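Langate-Bimanual: encaixe de adaptadores com dois braços

Ficha de dados e notas de uso, versão de 11 de dezembro (quinta-feira)

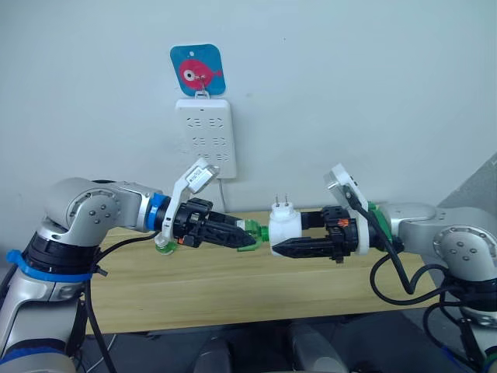
O Langate-Bimanual reúne demonstrações teleoperadas de uma única família de tarefas: aproximar e encaixar duas peças pequenas, cada uma segura por uma pinça, sem apoio na mesa. Os dados foram usados para treinar e avaliar o Poneo, uma política de controle visual descrita mais adiante. O trabalho acontece no ar, acima do tampo de madeira clara, com as pinças pretas de dois dedos apontadas uma para a outra; a da esquerda segura a peça verde e a da direita, o adaptador cilíndrico branco. Nas anotações, os braços são identificados pela cor no punho: "azul" é o esquerdo e "verde" é o direito. A convenção vale para todos os arquivos, inclusive os de calibração.

Conteúdo

O conjunto está dividido em 16 sessões de 40 episódios cada. Um episódio começa com as duas peças já presas e termina quando o operador marca sucesso ou desistência. A fase de pegar as peças não está incluída. Cada episódio traz:

- vídeo da câmera de cabeça;
- vídeo das câmeras montadas nos dois punhos;
- posições e velocidades das juntas dos dois braços;
- abertura de cada pinça;
- pose cartesiana dos dois punhos, no referencial da base;
- marcação de resultado e, quando há, comentário curto do operador.

Não há sensor de força no punho. A corrente dos motores foi gravada, mas não foi filtrada nem convertida em torque, e recomendamos cautela ao usá-la como indicador de contato.

Organização dos arquivos

Cada sessão ocupa uma pasta. Dentro dela, os episódios são numerados a partir de zero e os vídeos ficam separados dos sinais de estado. O arquivo calib guarda os parâmetros intrínsecos das câmeras e a transformação de cada câmera de punho para a respectiva pinça. Refizemos a calibração em abril, depois de trocar um dos suportes de câmera. As 6 primeiras sessões usam a calibração antiga, e misturar os dois arquivos produz um erro de projeção visível nas pontas dos dedos.

Os carimbos de tempo são do computador de controle. As imagens foram associadas ao estado mais próximo no tempo, sem interpolação.

Método

O Poneo recebe as imagens das câmeras e o estado das juntas e prevê um trecho curto de ações para os dois braços. A diferença em relação à nossa linha de base, chamada Berkard, está na representação da ação. O Berkard prevê a pose absoluta de cada punho. O Poneo prevê a pose de um punho em relação ao outro, mais um termo comum que desloca o par. Para o encaixe interessa sobretudo a posição relativa, e a separação permite que o erro comum aos dois braços tenha peso menor na função de perda.

As duas políticas usam o mesmo codificador visual, os mesmos episódios e o mesmo número de passos de treino. As 2 últimas sessões ficaram fora do treino e servem de validação. Episódios marcados como desistência são excluídos do treino por padrão; a opção incluir_falhas muda esse comportamento.

Resultado

Na avaliação no robô, o Poneo completou mais encaixes que o Berkard a partir das mesmas posições iniciais. A vantagem aparece na aproximação final, quando o desalinhamento angular entre as peças é pequeno. Com desalinhamento grande, as duas políticas falham de modo parecido: as peças se tocam pela borda e uma delas gira entre os dedos. A partir desse ponto, nenhuma das duas costuma se recuperar.

Também testamos o Poneo sem as câmeras de punho. O desempenho caiu abaixo do da linha de base completa. Sem a câmera de cabeça a queda foi menor, mas os movimentos de aproximação ficaram mais lentos.

Limitações

Todas as sessões foram gravadas na mesma estação, com a mesma parede ao fundo e iluminação artificial constante. Não esperamos que um modelo treinado só com estes dados funcione em outro ambiente sem ajuste. Os dedos das pinças são rígidos e escondem parte da peça nas vistas de punho, o que piora quando as pontas estão quase encostadas.

A marcação de sucesso é visual. O operador considerou o encaixe completo quando não via folga entre as peças, e não houve teste elétrico. Alguns episódios da sessão 6 têm marcação duvidosa e estão listados em revisar.txt.

Uso e citação

Os dados podem ser usados em pesquisa e ensino. Para citar, indique "Langate-Bimanual, laboratório Halilović" e a versão da ficha. Erros de anotação podem ser relatados na página do repositório, com o número da sessão e o do episódio.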